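6 Recording demonstrations

This section covers a normal recording session on the Trimska cell, from laying out the table to closing the batch. It assumes that the arm has been homed and the cameras checked as set out in section 5. If you are recording for the first time, ask Sowmya Pillai or Jong-dae Woo to sit in on your first batch.

Each recording is called an episode. One episode is one task, done once, from the rest position and back to it. A batch is 10 episodes of the same task with the same set of objects.

6.1 Laying out the table

1. Open the task card on the Otness screen and read the instruction line. This exact wording is stored with every episode, so do not start until you understand it.

2. Put out the objects on the card. For the kitchen set these include the toy fruit, the red bottle, the blue bowl, the lavender plate and the green dishes.

3. Spread them over the part of the table the arm can reach. Leave open table around the object to be picked.

4. Lay the bottle on its side if the card says "lying". Change its angle between episodes. Do not line it up with the table edge every time.

5. Check that the cable loop at the wrist hangs free and does not catch on any object when the arm moves.

Note: Items that are not named in the instruction line stay on the table. The model has to learn to leave them alone. 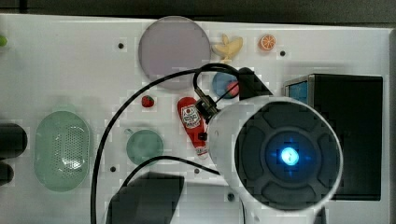
Figure 6-1. Kitchen set from directly overhead, gripper close to the bottle.

6.2 Recording an episode

1. Bring the arm to the rest position.

2. Press Record and wait for the tone. Movement before the tone is not saved.

3. Guide the arm towards the object at an even speed. Avoid stopping in mid-air. Long pauses are copied by the model and are the most common fault found in review.

4. Slow down for the last part of the approach. Line up the fingers across the narrow side of the object before closing them.

CAUTION: Do not push the fingers into the tabletop. If the force warning shows, release the arm, press Discard and start the episode again.

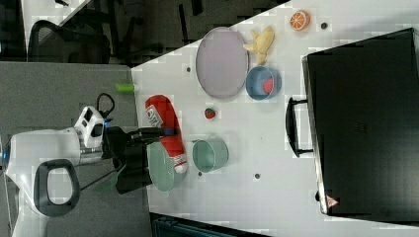
5. Close the gripper fully, then lift. If the object slips once and you can pick it up again straight away, carry on and tick "Recovered" at the end. These episodes are useful and should be kept.

6. Place the object where the card says, open the fingers and draw the arm back to rest.

7. Press Stop. Mark the episode Good, Recovered or Bad. A Bad episode does not count towards the batch.

CAUTION: Keep your hands off the table between the tone and Stop. A hand that appears in a camera view makes the episode unusable, even if the task itself went well.

6.3 Changing the layout between episodes

Move at least two objects after each episode. One of them must be the object being picked. Small shifts are enough for most episodes, but every batch should also include a few with the target near the limit of reach.

Before you press Record again, compare the overhead and side views on the screen. The target must be visible in at least one of them while the gripper is above it. 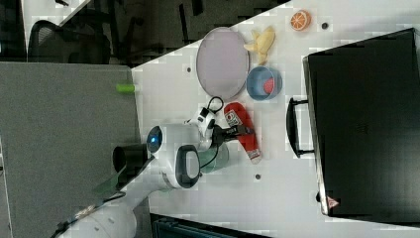

Figure 6-2. Side view. The gripper is over the red item, with the plate, banana and blue bowl beyond.

6.4 Closing the batch

1. Play back the first and last episodes at double speed. Look for dropped video and for a wrong instruction line.

2. Enter your name and any remarks. Write down anything out of the ordinary, such as a change in room lighting.

3. Press Upload and leave the screen open until the counter reaches 10.

Each task needs 70 good episodes, or 7 full batches, before it is passed for training. Els Leemans keeps the list of open tasks and can tell you which are short. Questions about rejected episodes go to Malathi Sastry.

Section 6 last revised 21/08/2025. Continue with section 7, Cleaning and storing the object sets.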